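**Matte tabletop: what do you put on it, if anything?**

**pinewick42** wrote:

We got a Skilley table secondhand in March. Matte greyish-brown top, no idea what the finish is. The seller said it had been "oiled or something" and that was all I got out of him. I want to use it as a worktable and for dinner when we have people over. Do I need to seal it? And is there a mat or board that won't leave a shiny patch after a few months?

---

**Torrance_b** wrote:

Don't seal it until you know what's on there. Put a drop of water somewhere out of the way and leave it for 7 minutes. If it beads up, there is already a finish and you can leave it alone. If it soaks in and goes dark, you have bare or oiled wood and that's a different thread.

Shiny patches come from rubbing. Sleeves, mostly.

---

**hollis_kc** wrote:

I disagree on leaving it alone. I had a matte table and within one winter the spot where I sit was polished like a shoe. Two coats of Meinecke hard wax, buffed with a cotton rag, and it has held up. A can cost me 42 dollars and I still have more than half of it.

---

**Torrance_b** wrote:

Wax over an unknown finish can stay tacky. I've had to strip one of those. Took a whole afternoon and a lot of rags.

---

**hollis_kc** wrote:

Mine didn't go tacky.

---

**pinewick42** wrote:

Did the water test. It beaded. Wiped it up and there was no mark. So no wax for now, sorry hollis.

Still need something for the worktable side of things. I cut paper and leather on it and sometimes solder.

---

**marl_and_co** wrote:

For soldering get a silicone mat, the thick kind. The thin Gunia one curls at the corners and never lies flat again. For cutting, use a proper self-healing mat and move it every so often so the top fades evenly if you get sun.

Whatever you use, wipe under it. Grit gets trapped and works like sandpaper. If you do end up with scratches, 2000 grit is as fine as I would go on a matte top, and even that can leave it glossier than the rest.

---

**dell_quarry** wrote:

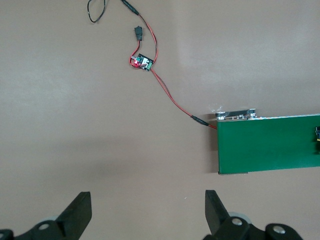 My own table is a Steria and I never put anything on the top, no wax and no oil. I dust with a dry microfiber cloth and use a damp one when there's a spill. The color is close to what you describe, a warm greyish brown. I keep a board on the right side, dark green and glossy, and you can see how much more it reflects than the table does. Dust shows on a matte top too, there are a few pale specks on mine. I wouldn't pick a glossy board again if you work under a lamp, the glare gets tiring.

---

**hollis_kc** wrote:

Fine, but get back to us after a couple of winters.

---

**pinewick42** wrote:

Thanks all. Going with a cutting mat and a silicone mat, both stored off the table when I'm done. Does anyone know if felt dots under a board are worth it, or do they just collect dirt?

---

**marl_and_co** wrote:

They collect dirt. I bought a pack of 300 and threw most of them out. Clear rubber bumpers are easier to wipe, but check that they don't stain. Some leave a yellow ring.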